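4.2 Tabletop rearrangement with mixed kitchen items

The second set of trials asks whether the grasp scoring stage described in Section 3 still works when the items on the table differ widely in size, stiffness and surface finish. In the first set all items were rigid blocks, and the scoring stage could rely on flat, parallel faces. Kitchen items offer few such faces. Bowls have thin rims, colanders have holes which confuse the depth estimate, and toy foods are small and curved.

All trials used a single arm with a two-fingered gripper. The arm was driven by the Nekska planner, with the same joint speed limits as in Section 4.1. The layout was changed by hand between trials, and no fixed positions were given to the planner. A typical layout contained open vessels, a plate or tray, a bottle lying on its side, and several pieces of toy food, some of them placed inside the vessels. Figure 3 gives one such layout from the room view (a), a second with a similar arrangement of large items (b), and a grasp from the wrist view (c).

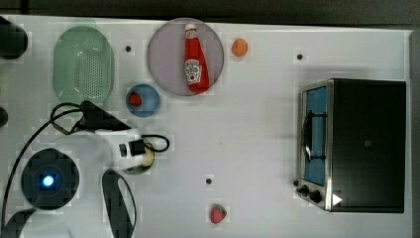
Each trial began with a short written instruction naming one item and one target. The instruction was matched to a region of the room view, and the region was then passed to the scoring stage, which returned up to 30 candidate grasps. Candidates that would bring either finger within the safety margin of a neighbouring item were dropped. The remaining candidates were ranked by the sum of the contact term and the reach term, with the weights held at the values found on the Jondard set. No weights were tuned on the kitchen items.

A total of 600 trials were run. A trial was counted as a success if the named item was at rest in or on the target when the arm returned to its start pose, and if no other item had been pushed off the table. Under this rule the full method succeeded in 86 per cent of trials. The version without the wrist view was not run on the complete set and is reported only for the subset in Table 2.

Failures fell into two main groups. In the first, the region match was correct but the chosen grasp was poor, most often on a rim. Rim grasps were scored highly by the contact term, as the wall of a bowl fits easily between the fingers, but a small error in height left the fingertips above the rim or pressed them into the base. In the second group, the region match itself was wrong. This happened mainly when a small item lay inside a vessel and the instruction named the vessel, or the other way round. The two groups call for different remedies and are kept apart in the rest of this section.

(b)

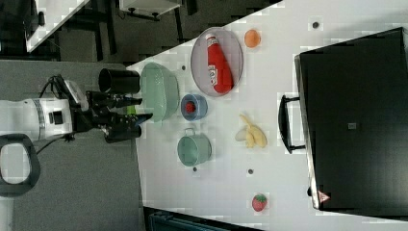 Manaia Doolan objected, on reading a draft of this section, that the success rule hides a good deal of untidy behaviour: an item may be dropped from a height, roll across the table and still come to rest in the target. We accept the point. A stricter rule, in which the item must also be released within the target area, was therefore applied to the recorded trials. The order of the compared methods did not change, though the gap between the full method and the Plovosard baseline became smaller. The looser rule is kept in the main table so that the figures can be set beside those of Section 4.1.

4.2.1 Use of the wrist view

The wrist view enters the method at two points. Before closing, it is used to correct the sideways offset between the gripper and the item. After closing, it is used to decide whether an item is held. The second use matters most for soft or oddly shaped items, where the finger gap alone is a weak signal. A thin part of an item may leave the fingers almost shut, and this reading is close to that of an empty grasp.

The held-item check compares the area between the fingers with a stored view of the open gripper. It runs at a fixed rate during the lift, and a single negative result is ignored. After 33 negative results in a row the arm stops, opens and returns to the last scoring step.

(c)

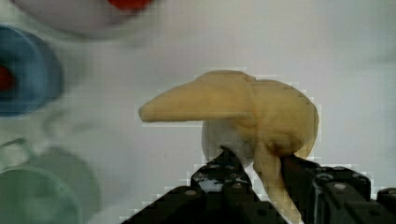 Could the same check be made from finger force alone? For the rigid items it could, but for soft items the force threshold would have to be set so low that friction in the finger drive would set it off.

Both signals were kept in the final system, with the wrist view given priority when they disagreed. Disagreement was most common in the first moments of the lift, when the item may still be partly supported by the table. Delaying the check until the gripper had cleared the table removed most of these cases and had no measurable effect on the time per trial. The delay is included in all results given in Table 2.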